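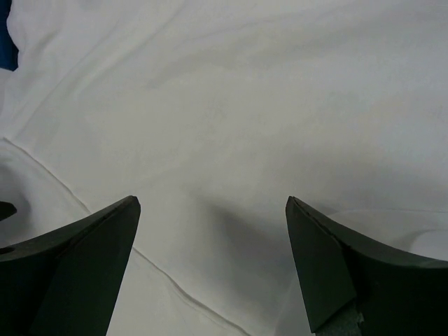

*White cloth under dim light*

# The Long Way to Drirnside

I bought Drirnside in May, when it was on sale, and I left it in my library for many months. The store page told me it was a hidden object adventure with puzzles, and I own already too many of those. I have played this kind of game since I was a student, first to learn English words and later for pleasure. A list at the bottom of the screen says "thimble, ladle, wick", and you search until you find them. I learned the word "thimble" before I learned the word "mortgage", and I have used it less.

So I expected to know everything in Drirnside after the first hour. I was wrong in one important point, and this article is mostly about that point.

## A town and a ferry

The game comes from Niria, a small studio which made two shorter titles before. You play a clerk of an insurance company, sent to the harbor town of Drirnside to write a report about a ferry that did not arrive. The people in town do not want a report. The hotel gives you a room with no key. The harbor office is open when you do not need it and closed when you do.

This is a common beginning. In many such games there is a missing sister, a cursed doll and a man in a mask by the second chapter. Here the supernatural part comes very late and is small. For the most part you read ledgers, open drawers, repair a tide clock and talk with people who are tired of strangers. I liked it that the clerk is also a little tired. She answers short. When she finds a secret door she says only, "That will need another form."

## The list that changes

In a usual hidden object scene the list is fixed. You find twelve things, you receive one of them for your bag, and the other eleven are forgotten. I always found this strange. Why do I need to pick up a violin, a pear and a horseshoe in order to get a screwdriver?

Drirnside has a different idea. The list is the clerk's own notebook, and she writes in it what she expects to see in the room. Sometimes she is mistaken. You search for "captain's lamp" and there is no lamp, because the captain took it with him. The correct action is to cross the word out. If you cross out a thing which is in the room, the clerk will believe it is absent, and later conversations change because of this.

At first I hated it. I am used to trust the list. I spent a whole evening in the chandler's shop, moving ropes and boxes, looking for a brass whistle that was not there. The hint button did not help me, and it only made the picture brighter for a moment. Then I crossed out the whistle, the clerk closed her notebook, and the chapter continued. I felt foolish and also pleased.

After this I played more slowly. I looked at every shelf as if somebody had arranged it, and in this game somebody did. The missing things make a story of their own. By the fourth chapter I could guess who had been in a room by what was gone from it.

## The puzzles between

There are 40 puzzles outside the searching scenes, and their quality is not equal. The tide clock is wonderful. You must set three hands using a printed table, and the table has an error that you already met in the harbor office, if you were reading with attention. The signal flags are also good. They teach a small alphabet, and then the game uses it on laundry lines, on cakes and one time on a child's kite.

On the other side, there are too many sliding tiles. I counted five sliding tile puzzles before I stopped to be polite about it. You can skip them after a waiting time, and I did so with three of them without shame. The pipe puzzle in the cellar of the hotel has a valve which reacts to clicks only on its left half. I thought it was part of the riddle. I restarted the game and it was still so, and I solved it by clicking on the left half.

The safe in chapter six deserves its own paragraph. It wants a number of four digits, and every guide will tell you it is 2613. Please do not look it up. (I know I have written it here, but you can forget it — I believe in you.) The number is divided among four ledgers, and reading these ledgers is the best scene in the game. One of them is only a list of passengers, with a price beside each name. It has no music, and when I turned the last page I sat a minute without clicking.

## How it looks and sounds

The backgrounds are painted by hand, in grays and browns with sometimes a red door. On my old monitor the night scenes were very dark, and I had to raise the gamma in the options. The menu of options is short but it has what I need: larger text, a slower cursor, a mode without timers. The voices are recorded in English only, and the subtitles do not always say the same words. For a learner this is a problem. In chapter two the voice says "quay" and the subtitle says "dock," and I wrote both in my own notebook.

The music is by the studio itself. There is one melody for the harbor and it returns often, first on accordion, afterwards on piano with many pauses.

## If you have played the others

Readers who follow the genre will compare it with Trasberg, the long series with the clock tower and the talking raven. Trasberg gives more scenes for the money and its collector's edition has 716 small things to gather, which I have never completed. It is comfortable, and when I am sick in bed I still choose it. Robles is closer in mood, but there the searching is almost absent and you mainly combine objects in the bag.

Drirnside took me eleven evenings, with tea. A quick player could finish faster, but a quick player will probably cross out wrong things. There are two endings. I received the sad one, because in chapter three I had decided that a certain glove was not in the boathouse. It was under the oars. I have loaded the old save and found it, and now I am again in the harbor office, waiting for it to open.

*Drirnside runs on Windows and macOS. The version played for this article was the one updated 3/3/22. A save from an older version will load, but the notebook starts empty.*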